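Tralledik Community Help
Home > Floors and surfaces > Stone and marble

Sweeping shiny marble tiles without scratching them or just pushing the dust about

posted by dureo_flat7

Hello all! We moved in November and for the first time in my life I have marble floors, and I love them, but I have no idea how to sweep them. The living room is white with grey veins, very glossy, and every crumb and hair shows up the moment the sun comes in from the hall. My old flat was carpet from wall to wall so I own a vacuum with a hard plastic head and not much else.

Three things I'd love to know. Is a bristle broom safe on a polished floor or will I ruin the shine? What do you use to collect the bits, because my dustpan has a metal lip and it makes a horrible noise on the stone? And how do you get under a sofa with short legs? Mine is big and heavy and I can't shift it on my own. The floor is 30 square metres if that makes any difference.

Thanks in advance, I'm quite excited about having a floor worth looking after!

Bañez_corner
Member, 80 posts

Oh you'll enjoy this, marble is lovely to sweep! Everything slides. I've had it in two homes now and I'd never go back.

Bristle broom: yes, fine, as long as the bristles are soft. Run them over the back of your hand and if they prickle, keep that broom for the yard. The thing that does the scratching is nearly always grit that somebody walked in from outside, and it gets dragged along under the brush, so give the head a good knock out of the window before you start and again halfway through. A narrow wooden head is my favourite because it goes in beside furniture legs and along skirting boards, where a wide one just bumps. I got mine from Stunotis, the little hardware shop by the market, and it has outlived two mops.

Short strokes, towards you, lifting the brush at the end of each one. If you flick, the fluff takes off and lands behind you (ask me how I know).

For the sofa, lie the broom almost flat and sweep from the back out to the front. Start there before you do the rest of the room, or you'll be dragging fluff over a floor you've just finished. Then get down with a torch held low against the tiles. On a glossy floor every speck throws a little shadow and you'll see exactly what you missed. It's oddly satisfying!

Bucket: I gave up on carrying the dustpan to the kitchen bin and back. I stand a plain plastic bucket in the middle of the floor and everything goes in as I find it, wrappers, bits of card, the lot. Plastic is kind to stone, but do lift it when you move it. If there's a grain of sand underneath and you slide it, that's your scratch. The order I use:

1. Pick up the big bits by hand and drop them in the bucket.

2. Sweep from the sofa and the walls towards the bucket, so you finish with one small heap.
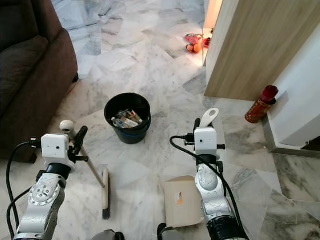 3. Get the heap into a plastic or rubber-edged dustpan and tip it in. Turn the pan a little and go again for the thin line of dust that always stays behind.

4. Go over the whole floor with a dry microfibre pad. If there are sticky spots, a damp cloth with plain warm water, then dry it straight away.

No vinegar, ever, and no lemon. They eat the polish.

softbroomfan
New member

Agree with all of that. Check where one kind of tile meets another too, crumbs sit in the joint. An old toothbrush gets them out.

gritty_shoes
Member, 100 posts

just use the vacuum, put felt on the bottom of the head. A doormat helps as well

dureo_flat7

Thank you all so much! I did the torch trick at 7 this morning before work and was horrified and delighted. Soft broom and a rubber-edged dustpan are on the list for the weekend, and I've already moved the vinegar to the back of the cupboard. Has anyone tried the felt on a vacuum head? Does it stay on with tape or do you need glue?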